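Home
Classes
Kits
Repairs
About us
Contact

About Tekason

Tekason is a small company that teaches people to make and mend things for the house. We run evening and daytime classes, sell a short range of kits by mail, and take in repair work when the bench is free. We are based in Wulard, in the old feed store on Nyaga Street, and have been in the same building since we opened.

Most of the people who come to us have not used a saw or a sewing machine since school. Others have been doing it for years and want a place with better light and a decent vise. Both are welcome in the same class, and we keep the groups small enough that this works.

How we started

Karine Morin opened Tekason after her job at a furniture warehouse ended. She had been fixing returned chairs there for years, mostly loose joints and torn seats, and people in town kept asking if she would look at theirs. She rented the front half of the feed store and put two benches in it. For the first winter she did repairs only. The heat came from one stove and the glue had to be kept in the office overnight.

Classes came in the spring. A customer picked up a rocking chair and asked to be shown how the arm had been put back on, and then asked if her sister could come and see it too. The first class was the two of them and a neighbor, at 6:30 in the evening, around one table. Karine charged them for the wood.

We took over the back half of the building two years later, when the tenant moved out. That gave us the sewing room, the finishing room and a loading door wide enough for a dresser.

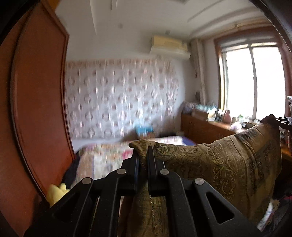

Cushion in olive-gold paisley fabric, showing the corner seam.

What we teach

The classes change a little from season to season, but these run every year:

Beginning woodwork. Six evenings. You make a step stool and a small shelf, and you learn to sharpen a chisel before you are allowed to use one.

Chair repair. Four evenings. Bring your own chair. Please send us a photo first so we can tell you if it is a reasonable job for the time. Cane seats are a separate class.

Sewing for the home. Five mornings. Cushion covers, plain curtains and a lined bag. We have machines here, but you can bring yours if you would like to learn on the one you own.

Simple upholstery. One long weekend. Drop-in seats and footstools only – no armchairs, as they take up the whole room and can't be finished in the time.

Making for the woodstove. One afternoon in the fall. Log carriers, fire-starter boxes and how to stack a rack that stays up.

Materials are included in the price unless the class page says otherwise. Coffee is included too. Lunch is not, though there is a refrigerator and a microwave in the hall.

The Duten kit

The Duten is a three-legged stool that comes in a flat box with everything needed to put it together except a mallet. Karine drew it up as a class project, and people who had moved away started writing to ask for one. We have now sent out 3,000 of them.

The design has changed twice. The first version had legs that were too upright, and it tipped if you leaned back on it. The second was fine, but the sandpaper we packed was too coarse for the seat. The current version has been the same for a good while and we don't plan to touch it. If you have one of the early ones and it tips, write to us and we will send a new set of legs at no charge.

All the kits are cut and packed in the back room. We don't sell them through other stores. Orders placed before noon usually go out the next working day, except during the summer break, when everything waits until we are back.

Who works here

There are 3 of us full time, plus the teachers who come in for their own classes. Karine runs the workshop and teaches chair repair. The office, the orders and the class bookings are handled by one person, so if the phone rings out, please leave a message and you will get a call back the same day. The kit room has one full-time cutter, who also keeps the machines in order.

We hire from the classes when we can. Two of our current teachers first came as students, and one of them was out of work at the time and looking for something to do with her mornings. We can't promise work to anyone, and we would not want people to sign up thinking that we can. When a job does come up, it goes on the board by the front door first and on the website a week later.
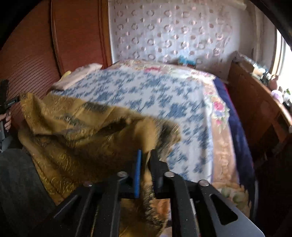
Prices and free places

We try to keep the classes at a price that a person on an ordinary wage can pay. Each year we set aside 40 free places for people who are between jobs, and we do not ask for paperwork. Tick the box on the booking form or mention it when you call. The free places are spread over all the classes, the weekend ones included, and the teacher is not told who has one.

If you have paid and can't come, tell us at least a week ahead and we will move you to another date. With less notice than that we can only move you if someone on the waiting list takes the spot, and for chair repair someone almost always does.

Repairs

Repair work is quoted in person. Bring the piece in if you can lift it. We charge for the time and the materials, with no fee for looking. We don't take on veneer work, pianos or anything with a motor in it. If the repair will cost more than the piece is worth we will say so, and then it is up to you. Plenty of people go ahead anyway – a kitchen chair that came from a grandparent is a different matter from one out of a catalog.

The wait is longest in November and December. For a table that is needed at Thanksgiving, please come in by the end of September.

Visiting us

Tekason
130 Nyaga Street
Wulard

The front door is the green one. Parking is behind the building, and the loading door is there too, so pull up to it if you are dropping off something heavy and ring the bell. The workshop and sewing room are on the ground floor with no steps. The finishing room has one step and a ramp that we put down when needed.

The shop is open from 9 to 4 on working days. On class evenings the door is unlocked from 6:00. We close for two weeks in July, and again between Christmas and New Year's.

The spring class list goes up in February, and bookings for the fall open in August. To get the list by mail, call the office or leave your address at the counter.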